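Search products Search Go

Grimport Bench Surface Mat, Series 5

Manufactured by Grimport for laboratories, repair shops and teaching rooms
Item number 1144 (standard width)
Item number 1636 (wide)

Share 2 Comments 5

Overview

The Grimport Bench Surface Mat is a protective covering for fixed and freestanding workbenches. It is intended for rooms in which a bench is in daily use and in which replacing the top would interrupt work. The mat is supplied in one piece, cut to the dimensions given on the order form, and is laid directly over the existing surface. No adhesive is required on level benches. Benches with a slope should be fitted with the edge clips listed under Accessories.

The Series 5 replaces the earlier Series 2, which is no longer offered. Customers who hold Series 2 mats may continue to order edge clips and corner pieces until July, after which remaining stock will be withdrawn. The two series share the same clips. Corner pieces differ and should not be mixed.

Selecting a Width

The standard width suits single-sided benches placed against a wall. The wide version is meant for island benches where staff work from both sides. Purchasers should measure the bench in at least two places, as older tops are often slightly out of square. The mat may be trimmed on site with a sharp utility knife and a straightedge. Grimport does not accept returns of trimmed mats.

Finish and Color

All Series 5 mats are supplied with a non-gloss finish in gray, brown or dark green. Color may vary slightly between production runs, and customers fitting out a complete room are advised to place a single order. Samples of each color can be requested through the regional distributor, Trajkovski, and are sent without charge to schools and public institutions.

Installation

Unroll the mat and leave it flat overnight at room temperature. Clean the bench with mild soap and water and allow it to dry fully. Position the mat from one corner and smooth it by hand toward the opposite side. Where equipment is bolted to the bench, the mat must be cut to fit around the base. It must not be placed under a mounting plate, as the fasteners may loosen over time.

Questions about unusual bench shapes may be directed to Jairo Betancur, Technical Sales. A drawing with all dimensions marked should accompany the request. 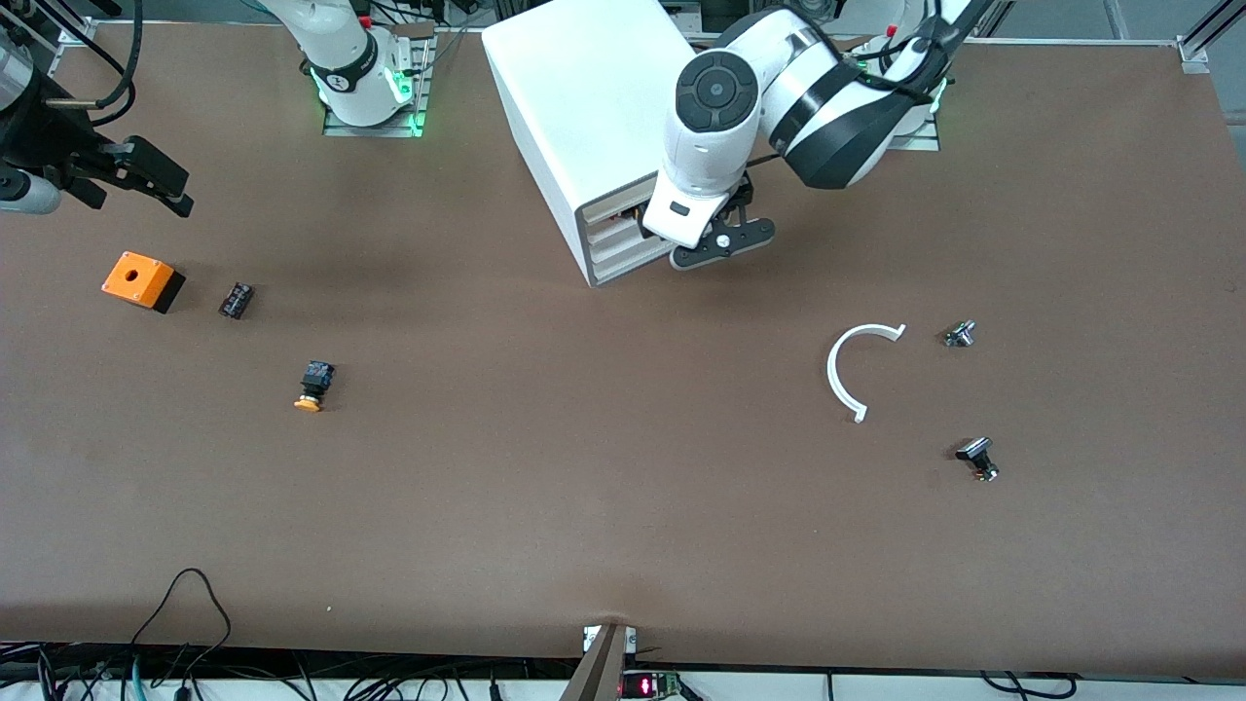 Routine care of a bench surface consists of a weekly wipe with a damp cloth and a mild cleaner. Solvents should be tested on an offcut first. Faint dark smudges, such as those across the middle of the brown tabletop, are easily overlooked on a matte surface and should be looked for under good light. Small parts should be gathered into trays before cleaning begins. Abrasive pads are not recommended for any finish.

Accessories

Edge clips, pack of 5
Corner pieces, pack of 2
Seam tape, single roll
Surface cleaner, supplied by Cinico

Warranty and Ordering

The mat is covered for two years against splitting and curling under normal indoor use. Burns, cuts and chemical stains are excluded. Claims are handled by Caradog Cadwaladr, Customer Accounts, and must include the item number and proof of purchase. Orders are accepted in writing only. Institutions with an existing Ultico purchasing account may quote their account number in place of a deposit.

Page revised February 16, 2023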